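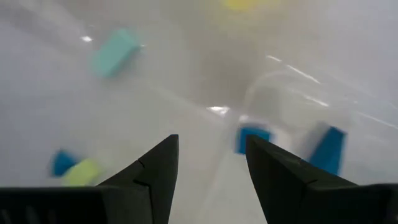
Bright white surface behind two black gripper fingers

Clondley Neighbors > Help > Paint and Finishes

White enamel going yellow on bookcase and trim

Posted by Fitriani Wijaya, Tuesday, January 21, 2020

I painted a bookcase and the trim in our back hallway with white oil enamel in September. The bookcase stands by the window and still looks fine. The trim at the dark end of the hall has gone the color of old piano keys, and so has the inside of the linen closet door. Same can, same brush, same weekend.

I have washed one section with dish soap and it made no difference. No one smokes in the house. Can I paint over it with water-based white, or do I have to strip it? I have 83 feet of trim to do and would like to avoid stripping if I can.

Adi Gunawan
Oil-based white yellows in the dark. Light keeps it bleached, so the bookcase by the window stayed white and the closet door didn't. Ammonia cleaners make it worse, so if you have been using one near that trim, quit.

You don't have to strip it. Wash it, rinse it, and let it dry overnight. Sand with 150 grit until the shine is gone everywhere, including the grooves, then wipe off the dust. Put on one coat of bonding primer and let it dry as long as the can says. After that, use 2 coats of water-based trim enamel. Don't skip the primer. Latex straight over glossy oil will peel off in strips when a vacuum cleaner bumps it, and then you really will be scraping.

Do a short piece inside the closet first and leave it a week. If you can't lift it with a fingernail, go ahead with the rest.

One more thing — if the house is old, test the layers underneath for lead before you sand anything.

Sekar Sumampouw
just leave the closet door open, mine went back to almost white after a while

Valentina Tapia
Adi has it right. I would add that whites don't match from one can to the next, so if the trim and the bookcase are in view of each other you may want to do both. I repainted only the baseboards at our place on Drimmont Road and the door casings looked dingy next to them. I ended up doing those too.

For the grooves I used a sanding sponge. Paper folded over a putty knife also works but it rounds off the edges if you lean on it. Keep the window open a little while the primer dries, the smell hangs around in a hallway.

Contact us | Copyright Clondley Neighbors | Back to top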